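News > Community Life > Interviews

Playing House, Seriously: Eleri Cadwaladr on the Plorbridge Toy Library
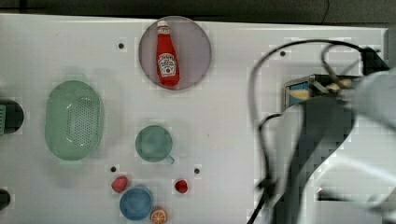 Who may borrow from the Plorbridge Toy Library? Any household with a child under nine and a current Plorbridge library card may borrow, and there is no separate fee.

The toy library occupies two rooms on the lower level of the Pálfi Building, beside the local history collection. It opened with a donated shelf of jigsaw puzzles and now lends 338 sets to families in Plorbridge and neighboring Flundotdale. Eleri Cadwaladr has directed the service from the start, after a long career in elementary school libraries. She spoke with the newsletter on a Tuesday morning, before the doors opened.

Asked which sets are requested most, Cadwaladr named pretend food and kitchen play. "Parents expect it to be the train sets, and the trains do well," she said. "But the kitchen sets have the longest waiting list we keep. Children want to do the things they see adults doing every day, and cooking is the one they see most."

The service lends play food in themed boxes, among them Breakfast, Market Day and Picnic. Each box goes out for four weeks and may be renewed once if no other family has asked for it. Cadwaladr noted that the loan period was originally two weeks. "Families told us that was too short. A child spends the first week taking everything out and putting it back. The stories begin later — the restaurant, the sick customer, the grandmother who will only eat soup."

She was careful to separate the work of the toy library from formal instruction. "We are not teaching a curriculum. We do hear from kindergarten teachers that the children who come here are used to sharing and waiting, and I am pleased to hear it. I would lend the toys even if they said nothing of the kind."

Cleaning takes up a large part of the staff's time. Returned boxes are held on a separate cart, checked against a contents card, washed and left to dry overnight. Botond Kozma, who manages returns, keeps a drawer of spare parts so that a box with a missing spoon can go back on the shelf the same day. Families are not charged for small losses. "We ask them to tell us," Cadwaladr said. "A cup under a sofa usually comes back in the spring."

The collection has grown mostly through gifts, though a grant of $2,000 from the Grutis Fund paid for new shelving in December. Donated toys are accepted if they are clean, complete and free of batteries. Soft toys are declined. Cadwaladr acknowledged that the last rule disappoints some donors and said it would remain in place.

As for what comes next, she hopes to add a Saturday session for grandparents who look after young children, and has asked the library board for longer evening hours. A decision on the hours is expected at the next budget meeting. "People work until six," she said. "At present we close at five. That is the complaint I hear most often, and I agree with it."

Cards may be obtained at the main desk on the ground floor.

Related items
Story Hour Moves to the Garden Room
Florencio Peñalver on Forty Winters of Local Weather Records
Flundotdale Branch: Changes to Parking
How to Donate Puzzles and Games

Last updated: December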